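**Budgeting for a gripper on a dish-handling cell: what did you end up spending on?**

**pkoval_d** – 17/01/2025

I'm putting together a request for a small kitchen bench setup. We already have the arm. The open items are the hand, spare fingertips and grip pads. Plelura quoted me a multi-finger hand, and Pasamov has a plain two-finger one for a lot less. The job is cups, plates and a drying rack. Is the bigger hand worth it?

**sinkside**

Depends on the plates. Cups are easy with almost anything. A thin plate standing in a rack is where a cheap parallel gripper made us redo our fixtures.

**rania_sq**

I would not skip the spares line. We budgeted 1000 for consumables in November and had 373 left after the first order of pads. Look at how close the fingers work to the rack and plan for wear.

Cup, plate in the rack, and the fingers over the wood surface: 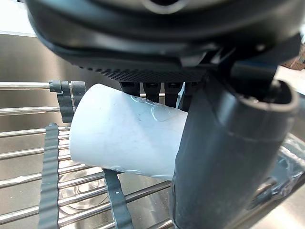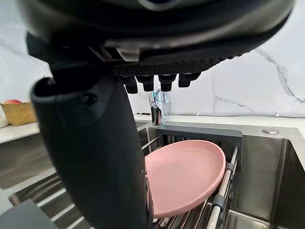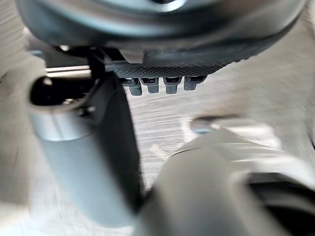
### Replies, page 2

**dredge_tom**

I disagree with buying the big hand first. Look at the size of the housing in the first two. It takes up a lot of room over a sink. Check your clearance to the faucet and the back wall before you sign anything. We bought from Dredbridge without doing that and paid 332 for a longer adapter.

**rania_sq**

Fair point on clearance. I still think two fingers is a false saving if plates are half the job. Pads are the part you will reorder, so ask for the price per pad in writing.

**sinkside**

Zakharchenko sells pads one at a time. The last ones I bought were 102 each with shipping. They took a while to arrive – order early.

**pkoval_d**

Thanks. So for now I have:

- the hand, quote pending
- two sets of pads
- an adapter, only if the clearance is bad
- a second drying rack, so we can test away from the sink

Does anyone put the wrist camera on the same request? Ours goes through a different budget code.

**dredge_tom**

Same request. Splitting it cost us an extra month. And get the adapter priced now, even if you leave it off the order.

**rania_sq**

We split ours and it was fine, but our purchasing office is quick. Ask yours first. I can send you my spreadsheet if you message me – Rania Sqalli, same name on the members list.

**pkoval_d**

Message sent. I'll measure the sink tomorrow and post the numbers.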